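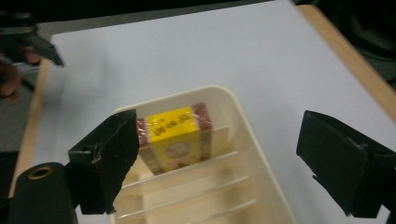 Woler Ribbed Tray, cream

Small plastic tray for the table, the counter or the bathroom shelf. The rim is a rounded rectangle with smooth corners, so it is comfortable to pick up and easy to wipe. In the floor there are four raised ridges, which run parallel on a diagonal. A bar of soap or a wet sponge lies on the ridges and the water can go under it. Many of our customers use the tray also for tea, sweets and other small packets.

Article number: 826
Color: cream
Material: plastic
Packing: 12 pieces in a carton

Care
Wash by hand with warm water and a mild soap. Please do not put it in the dishwasher, the heat can bend the rim. If tea leaves a stain between the ridges, use a soft brush. Powder cleaners will scratch the surface.

Ordering
Single trays are sold in the Asteo shop and by post. From 100 pieces we give the trade price, and you can mix cream with the other colors of the Woler series. The next delivery comes in October. If you need trays before this, write to us first and we will check what is left in the warehouse.

Goods inside the tray are not included in the price.

Questions about single orders: Nazmiye Gezer
Questions about trade orders: Kacper Piątek

Returns are possible when the tray is not used and the carton label is still readable. Please put your order number in the parcel.

Page updated May 9, 2019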